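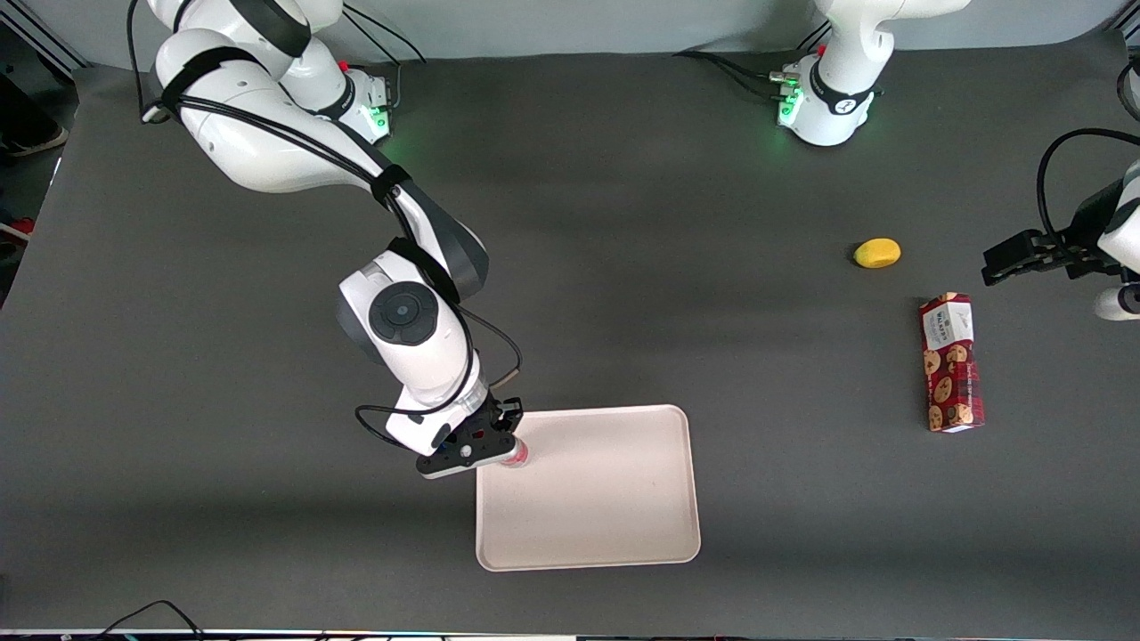 Živko Radulović wrote in to say that a tray always looks best before it is full, and that people who crowd theirs right up to the rim are missing half the fun. I agree with every word! I've been a tray person since my grandmother's kitchen in Haltitz, and I still get a little thrill from setting down the first small thing and deciding what goes next to it.

Tea Trays and Tins, Gallery 19
Dec 19, 2018

Welcome back, snack table people! Winter is the best season for putting a tray together, and this gallery is all about the little things that end up on one or wait beside it: cups, cookies, fruit, whatever is in the cupboard. I love a pale tray on a dark surface — everything you put on it shows up so nicely, even something small with just a band of pinkish red to it, tucked into a corner. Rounded corners are a must for me, and so is a bit of a rim (ask anyone who has chased a rolling teaspoon down the hall at Retgate).

My own tray habits are pretty loose. Something to drink from goes in a corner, cookies go wherever there's space, and I leave the middle open for the plate. My neighbor Carvalho does it the other way around and we have never settled it. 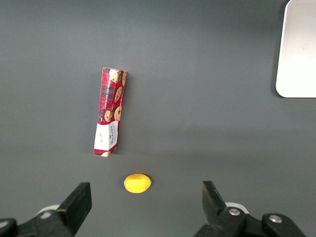 Gilmar Bastos

Red plaid and chocolate chip cookies, what a pair! I'm a sucker for a tall, narrow cookie box, and the Walkers one with cookies printed all over the tartan makes me want to put the kettle on right away. And then the lemon! Such a cheerful spot of yellow next to all that red. I'd slice it for the tea and save the end piece for a glass of water later.

If you like lemon with chocolate chip (I do, very much), try grating a little of the peel over a spoonful of whipped cream and dipping the cookie in. It's great with ginger cookies too, but go easy — too much peel and you won't taste anything else.

The next gallery goes up in February and it will be all about jam jars and the spoons that go with them. I already have a favorite spoon picked out.

Filed under: Trays, Cookies, Citrus
536 views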